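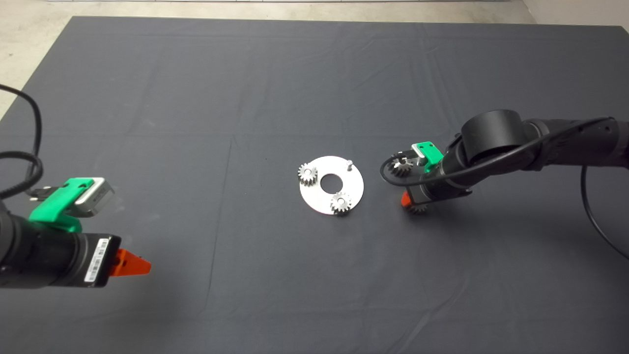 Section 4: Setting Up the Scoreboard Console for a Game

Read this section before the first home game of the season. It covers the Ferley tabletop console and the Stirnier wall display when they are used together for basketball or volleyball. If your gym has the older Bogale display, the console steps are the same but the pairing steps are in Section 7.

Before you start

The wall display must already be mounted and wired as described in Section 3. You will need the console, its power adapter, the horn cable, and the key for the display's service door. Set the console on the scorer's table with the keypad facing the scorer and the antenna side facing the court. Leave the space between the antenna and the display clear of metal bleacher frames if you can.

CAUTION: Use only the adapter supplied with the console. Adapters from other scoreboards may fit the socket and still damage the battery.

4.1 Powering on

1. Turn on the wall display at the breaker or wall switch. All segments light for a moment and then go dark.
2. Plug the adapter into the back of the console, then into the outlet.
3. Hold down POWER until the console beeps.
4. Wait for the sport menu. The first start after storage can take up to 40 seconds.

Note: The console will run on its battery without the adapter. If the battery light is red, plug it in before tip-off. Do not wait for halftime.

4.2 Pairing the console with the display

Pairing is kept in memory. Repeat these steps only if the display shows two dashes or if you have moved the console to another gym.

1. Open the service door on the display and press LINK once.
2. On the console, press MENU, then 6.
3. Enter the channel printed inside the service door. The factory setting is channel 27.
4. Press ENTER. The display shows 00 for both teams when pairing is complete.
5. Close and lock the service door.

If two courts in the same building are in use, give each one its own channel. Two consoles on one channel will change each other's scores. 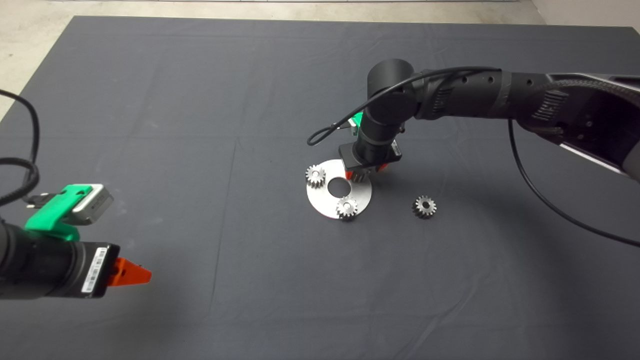 Table with cover cloth in place.

4.3 Choosing the sport and period length

1. At the sport menu, press 1 for basketball or 2 for volleyball.
2. For basketball, type the period length in minutes and press ENTER.
3. Type the number of timeouts for each team and press ENTER.
4. Type the foul count at which the bonus light should come on and press ENTER.
5. For volleyball, type the number of sets and press ENTER. The clock is used only for warm-up and between sets.

Check period lengths with the officials. Middle school, high school and recreation leagues in the same gym often play different ones, and the console keeps the last setting used.

4.4 Testing the horn and clock

1. Connect the horn cable to the socket marked HORN.
2. Press and release HORN. The sound stops when you let go.
3. Set the clock to 10 seconds and press START.
4. Let it run to zero. The horn sounds by itself and the clock stays at 0.0.
5. Press RESET twice to return to the full period.

CAUTION: The horn measures 92 decibels at the scorer's table. Warn anyone working near the display before you test it.

4.5 Correcting a score

1. Press the team's EDIT key. The score on the console blinks. The score on the wall does not change yet.
2. Type the correct score.
3. Press ENTER to send it to the display, or CLEAR to leave the old score in place.

The clock keeps running while you edit. To correct the clock, stop it first. The TIME EDIT key does nothing while the clock is running.

4.6 Shutting down after the game

1. Write down the final score before you go further. It is erased at shutdown.
2. Hold POWER until the console asks END GAME?
3. Press ENTER.
4. Turn off the wall display.
5. Unplug the adapter and horn cable. Coil them loosely.

Note: Do not leave the console plugged in between games. Charge it overnight once a month in the off-season.

The console battery is rated for 2000 hours of use. When the red light comes on less than one game after a full charge, order a replacement. Cekitz battery packs fit consoles with a gray battery door. Consoles with a black door take the Ferley pack only.

If the display shows two dashes during a game, keep score on paper, check that the wall switch is still on, and repeat 4.2. The console holds the score and time while the link is down and sends both when it comes back.

Section revised 6/13/21. Shot clock set-up is in Section 5.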